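Telling apart two scale insects on indoor citrus when the adults are already dead

Plant Pests and Small Insects > Identification
Asked 25 October 2022 by vidal_bench

I have a potted lemon that was moved indoors in May and now carries two kinds of scale, or one kind at two stages. I would like to separate them before deciding on a treatment, as I understand soft scales and armored scales do not respond the same way to soil-applied products.

Type A is on the twigs and along the midrib on the underside of the leaves. Oval, flat, yellowish brown with darker mottling, 3 to 4 mm long. The leaves below are sticky and there is some sooty mold.

Type B is on the upper leaf surface and on two fruits. Circular, reddish brown, under 2 mm, with a paler spot near the middle. No stickiness that I can connect to it, but the two types are on the same branches so I cannot be certain.

Most of the adults are dead and dry. I have a 20x hand lens and access to a compound microscope, but I have never made a slide mount of a scale. The keys I have found all begin with characters of the slide-mounted adult female (anal plates, pygidial lobes, pores), and I do not know which of these can be seen without mounting.

The plant stands in the corner of an unheated room, against a mottled brown wall.

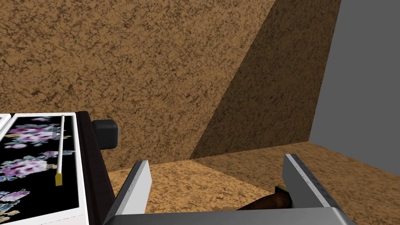
Render of the corner, brown walls meeting the gray one

Is there a reliable way to assign dead, dry material to family with a hand lens, and if so, how far past family can I get?

gravia_hort

Type A is brown soft scale. Everybody gets it on lemons. Wipe it off with soapy water and repeat every week until it is gone. Type B is probably the young ones of the same thing. I would not bother with the microscope.

latalano_coccids

Family can be settled with a lens in nearly all cases. Species usually cannot, although on citrus under cover the list of candidates is short.

I do not agree with the answer above on Type B. Young soft scales are oval, flat and translucent, and they are not circular with a pale central spot. That spot is most likely the shed skin of an earlier stage, built into the cover. Only armored scales (Diaspididae) make their covers this way.

Test 1, the cover. Slide the tip of a fine insect pin under the edge and lift. In an armored scale the cover normally comes away as a separate cap and the insect is left on the leaf as a small yellow or orange body, shriveled if dead. In a soft scale (Coccidae) there is no cap. What looks like a shell is the skin of the back, and the whole animal lifts with it. Do at least six of each type. One result is not enough, because in red scales of the genus Aonidiella the mature female is attached to her cover and the two can come off together. Immature females between molts separate cleanly in that genus, so include some smaller specimens.

Test 2, the rear end. Turn a Type A specimen so that light falls across it at a low angle. Soft scales have a cleft at the hind margin, and at the inner end of the cleft are two small triangular plates that close over the anal opening. The cleft is visible at 20x on flat species. The plates are at the limit of a hand lens but clear under a stereo microscope. Armored scales have neither.

Test 3, honeydew. Soft scales produce it and armored scales do not. This is useful on a clean infestation and of little use on a mixed one like yours, as drops fall on everything below.

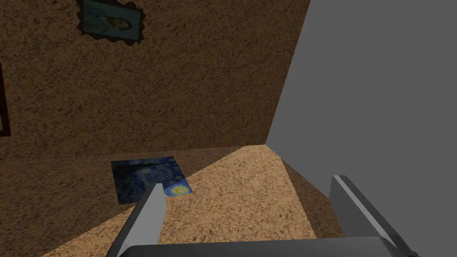

For dry material I would add a relaxing step before looking at anything finer than the cleft. Place the specimens in 70 percent ethanol overnight. They will not recover their shape completely, but the margin flattens out and the marginal hairs can be made out. Dry hairs break if they are touched with a pin.

If you want to go to species you will need a mount. The short version:

Pierce the body on the underside, near the edge, away from the hind end.
Warm gently in 10 percent potassium hydroxide until the contents loosen. Do not let it boil. Wear eye protection.
Press out the contents with a blunt spatula and rinse in distilled water.
Stain in acid fuchsin, then take it through rising grades of ethanol.
Clear in clove oil and mount in balsam, underside up or down as you prefer, but note which.

Parasitized females are common among dead ones and make poor mounts. Check for a neat round exit hole and discard any that have it. Females that have finished laying are also difficult in soft scales, as the back becomes heavily hardened in many species.

For Type A, the flat form and mottling are consistent with Coccus hesperidum, but Coccus pseudomagnoliarum should be ruled out. It is grayer as an adult and has more antennal segments – usually eight, against seven in hesperidum. Antennae are on the underside and are not visible on an attached specimen.

For Type B, a reddish brown circular cover on leaf and fruit suggests Aonidiella aurantii or Chrysomphalus aonidum. The second has a darker cover, often close to black-purple, with a reddish center. The pygidium separates them without difficulty once it is mounted.

On treatment, you are correct that the distinction matters. Imidacloprid applied to the soil works on soft scales and is generally poor against armored ones, which do not feed from the phloem. Horticultural oil acts on both if coverage is complete. Check the label for use on fruiting citrus.

fulter_microscopy

A small addition to the answer above, which I agree with apart from one point. For a first attempt I would skip the warm hydroxide and leave the specimens in it cold for a day or two. It is slower, but small armored scales are easily overcooked and the pygidial lobes then take up stain unevenly.

Store the unmounted remainder dry, on a piece of the leaf, in a paper envelope. Dead scales kept in a sealed plastic tube tend to grow mold if the leaf was not fully dry. Write host, plant part and date on the envelope before you put anything in it.

vidal_bench

Thank you. I lifted six of each. Type A came up whole every time, and the cleft is visible on four. Type B left a yellow body behind on five, and on the sixth, which was the largest, nothing remained on the leaf. I will try the cold hydroxide on Type B and post the pygidium when I have a mount that can be read.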